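Thread time! We are finally buying arms for the Istside workshop and I've been promising to write up how the planning went, so let's go (grab a coffee, I ramble)

1/ The starting point: one sorting bench, parts that show up in all sorts of sizes, and a budget approved last October that I was told would not grow. It has not grown.

2/ First surprise for me was how little of the money goes to the arm itself. Grippers, mounts, a decent table, cabling, the safety scanner, spare fingertips... I had one line in the spreadsheet called "extras" and it ate everything!

3/ So I broke it up. The list is now 181 rows long and I love every one of them. There's a row for cable ties. There's a row for the second box of cable ties.

4/ One arm or two? I went back and forth on this for weeks. Two arms means two controllers, a bigger table and a longer safety review. But so much of our work is one hand holding while the other hand places, and I kept drawing it with two.

5/ What settled it was simulating before ordering. We built the bench in Ki, gave it blocks instead of our real parts, and started moving things around. No crates, no invoices, and you can shift an arm over before anyone drills a hole.

6/ Quotes! We asked for 7 and the spread was wild. Bronier sent the clearest one by a mile - every bracket priced separately, delivery on its own line, training on its own line. Please, all vendors, do this.

7/ Rernance was cheaper up front but wanted a yearly fee for the software. Fine for some shops. For us it passed the Bronier total in year three, so it's worth doing that sum before you fall for the first number.

8/ Things I'd budget for again without blinking: spare fingertips, a second emergency stop, and 80 hours of somebody's time just for setup. Put the hours in the plan as real money or they'll get taken from someone's evenings.

9/ And the table. I had up to $700 down for it and thought that was generous, ha. Get the table quoted early, with the arms' base plates in hand.

10/ Anyway, the sim is where I've been living this week and I'm having a great time in there.
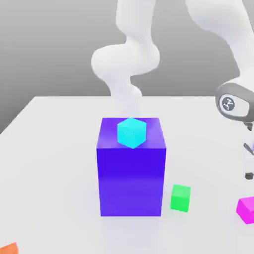 Two arms in the sim, small cyan cube on top of the big purple block, green one still on the table.

11/ Next up is reach. I want to know how close to the table's edge we can set parts down before I sign off on the size, and whether the taller stuff gets in the way of the second arm.

12/ If you've bought a two-arm setup for a small shop, tell me what you forgot to put in the budget! I have room for row 182.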